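Contents Previous Next Glossary Index

Chapter 11
Getting to Orbit: Launch Vehicles and Launch Windows

Every satellite begins its working life as cargo. Before it can relay a signal or photograph a coastline, it must be lifted above the thick part of the atmosphere and given enough sideways speed to remain in orbit. This chapter examines how that is done and how the time of a launch is chosen.

The opening case follows the Geltden mission, a small weather satellite built by Clustumik and launched in May from the coastal range at Tandwood. The satellite had a mass of 700 kilograms and was bound for an orbit inclined 57 degrees to the equator. Its launch window was 32 minutes long. Students will return to these figures in the problems at the end of the chapter.

A launch vehicle is normally divided into stages. Each stage carries its own engines and propellant, and it is dropped when the propellant is used up. The remaining vehicle is then lighter, and the next stage can accelerate it more easily. Section 11.2 develops this idea with the rocket equation.

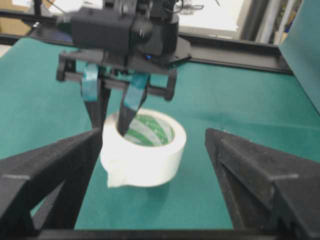 Why can a rocket bound for a particular orbit not simply leave at any hour of the day?

The plane of the target orbit stays nearly fixed in space over the course of a day while the Earth turns beneath it. The launch site must be carried close to that plane before the vehicle departs. A launch at the wrong time would require a large change of direction in flight, and few vehicles carry the propellant for it.

Weather, range safety and ship traffic may shorten the window further. In her account of the Geltden countdown, launch director Fatima Pretorius records two holds for high-altitude wind. Extracts are printed in Section 11.4.

Readers should review circular motion and the conservation of momentum before starting Section 11.1.

© Chauhan Educational Press. All rights reserved. Contact Permissions Back to top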